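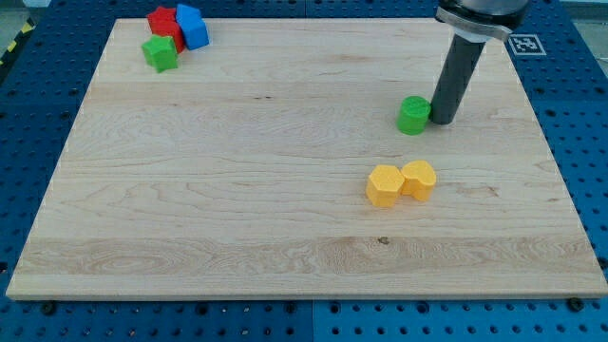
Maple board on a blue perforated table surface, with red and blue plastic blocks and a green star-shaped one at one corner.

Treswood Introduces Figured Maple Work Boards for Perforated Tabletops

8 March 2026

PIDSTEAD – Treswood has added a solid maple work board to its Zurnine line of bench and table accessories. The board lies flat on a perforated tabletop and gives a continuous wooden surface for sorting, assembly and tabletop activities in which small parts would otherwise catch in the holes. Orders opened in February for existing trade accounts and are now open to schools, workshops and retail customers.

The Zurnine board is cut from figured maple. Color ranges from pale cream to honey, and the grain runs in long streaks with swirls and occasional darker bands. Small sound knots are accepted under the Treswood grading rules provided they are tight, level with the face and free of checks. Boards are not stained or color-matched, so two boards from the same order can differ noticeably. Customers who need boards of similar tone should say so when ordering; matching is done by eye at the Pidstead shop and adds four working days.

A beveled front edge is standard. End grain is sanded one grade finer than the face and sealed before the final coat. The finish is a clear water-based coating with a low sheen, applied to both faces and all edges to limit uneven movement between the upper and lower sides.

The board rests on the table under its own weight and needs no hardware. For tables that are moved often, a set of 4 locating pegs is available separately. The pegs press into blind holes in the underside and drop into the perforations below. The hole spacing of the table must be given with the order. Boards already in use can be returned for drilling.

Treswood developed the board with Furtado, a supplier of classroom and play-area furniture, which will stock it alongside its perforated activity tables. Furtado asked for a surface large enough to hold a group of plastic shape blocks at one corner with the rest of the board left clear for work. Trial boards were used on Furtado tables for 126 days. The bevel was widened after the trial, and the first coating was replaced with one that shows fewer scuff marks.

The initial production run is 2,053 boards. Of these, nearly 1,000 are allocated to Furtado and the remainder will ship directly from Treswood.

Care instructions are supplied with each board. Wipe with a damp cloth and dry at once. Do not soak, and do not leave standing water between the board and the table. Light scratches can be sanded along the grain and recoated; the coating is sold in small cans under the Zurnine name. Boards should be stored flat, or on edge with support along the full length.

Samples of the maple and the finish are available on request from the Treswood trade desk in Pidstead. Price lists for drilled and undrilled boards are issued separately.

About Treswood
Treswood makes solid wood boards, trays and bench accessories at its shop in Pidstead. The Zurnine line covers products made for use on perforated tables and panels.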